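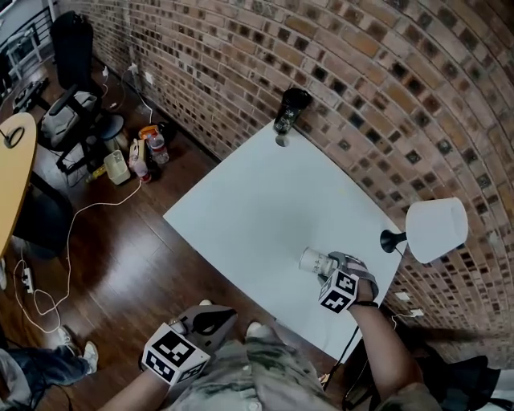
The Vultik glove kit costs less than the arm it is supposed to teach, and that was the whole argument for buying it. We're a small shop that wants a used arm to handle cups and little tubs, and before spending arm money we spent glove money. You get a pair of gray gloves, a white marker cube for the back of each one, and a dark gray gripper piece shaped like a hand. Then you pick up a small paper-thin excuse for a task, such as tipping a white cup on its side over a table, and you do it again until lunch. I have now been paid to do this, so I can't complain about the career ladder.

The price we were quoted was 3,000 for the pair, software included for the first year. The invoice said 2,546 plus shipping, and I didn't ask questions. Ocampo wanted more for a single glove with no software, and Trekarero would not give a price until we sat through a call. I sat through the call. I still don't have a price.

Setup is easy if you have a plain table and enough outlets. You will not have enough outlets. Put a power strip in the budget, and a longer one than you think. Put in some money for lighting too. The cubes are tracked by their black patterns, and in our place tracking got jumpy in late afternoon when the sun dropped. A lamp helped a little. An overhead light helped a lot, and it cost 132 with the bracket.

Comfort is fair. The gloves are fine for an hour and clammy after two. The cubes stick up enough that you learn to keep your hands apart, and I knocked mine on the table edge all through the first morning. Neither one came loose. The cable at the wrist is my main gripe — it's thin, it hangs straight down, and it finds every shirt button you own.

Now the part the sales page skips. Labor is the real cost. Our target was 100 clean takes per object, and a clean take is slower than it sounds. Fumbles have to be marked and thrown out, and I fumble like a man wearing two dice. We planned a week per object and used most of two. If you're writing a budget, take whatever you set aside for the kit and set it aside again for the person inside it.

Year two of the software is billed per seat. We have one seat and three people who like to wander over and have a try, so read that page before you sign. Fliltden sells a cheaper plan that reads the same files, and we'll probably move to it in September.

Would I buy it again? Yes, at 2,546. At 3,000 I'd haggle. Four stars, one held back for the cable.

132 shares | 3 comments

gearlocker_9: Did they charge you for replacement cubes? Ours wanted a fortune for one.

benchrat: Tape the cable to your forearm. Looks awful, works fine.

palletjockey: Had the same call with Trekarero. Very nice slides.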